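The rulebook at Clestach had 16 rules in it when I started, and rule nine was the one I kept breaking.

Rule nine says you don't talk to the person running the arm while the fingers are closing. It doesn't matter if you have the best gossip in Genenwood. You wait for the fingers to open, then you talk. I came from a diner kitchen, where you talk straight through everything (fire, flood, a dropped tray of eggs), so you can imagine how my first month went.

Femi Odukoya wrote the rules. She was small and very calm, and she kept the book on a string by the door so people couldn't wander off with it.

"You again," she'd say, and tap the page.

So in December I got brave and told her rule nine was silly. We fold cloth, Femi! We pick it up, we put it down, we write down how it went. Who gets hurt if I mention that Tanko Wike is selling his truck?

She didn't argue. She pulled out the log and turned it around so I could read it — 1,514 tries, every one in her square little handwriting or somebody's worse one. Then she put her finger on try 653.

"Read me the note," she said.

The note said, "Not sure. Was laughing."

That was all. No grip height, no "slipped," no "held." And the handwriting, I'm sorry to say, was mine.

"What did you say to make yourself laugh?" she asked.

I couldn't remember. I still can't, and it bothers me more than it should.

"Stasow wants 200 clean ones by the end of the month," Femi said. "That one isn't clean. I don't know what it is. I can't throw it out as a miss and I can't count it as a hold, so now it's just a hole with your name on it."

I went back to the counter and did the next run without a word. Chidubem Bashir drove, and I wrote. Fingers down, fingers closed, fingers open. I put the pen to the page each time before I let myself look up, and somewhere in there I stopped hearing the radiator. When we broke for lunch Chidubem asked me if I was sick.

"Tanko's selling his truck," I told him, and he said, "WHAT?" — so loud that Femi leaned in from the hall with the book in her hand, string and all.

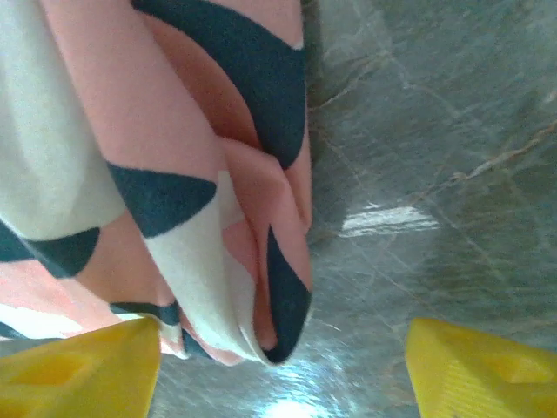
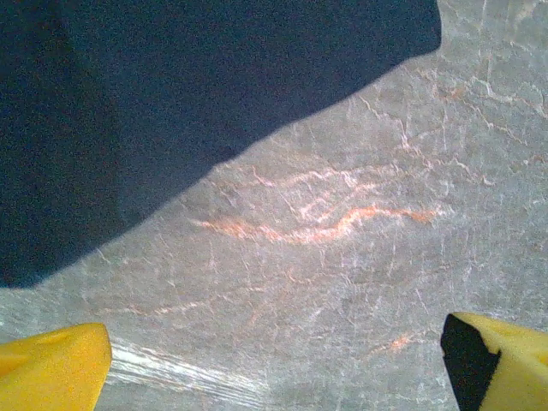

*Yellow fingers over the gray stone surface, from the pages I kept.*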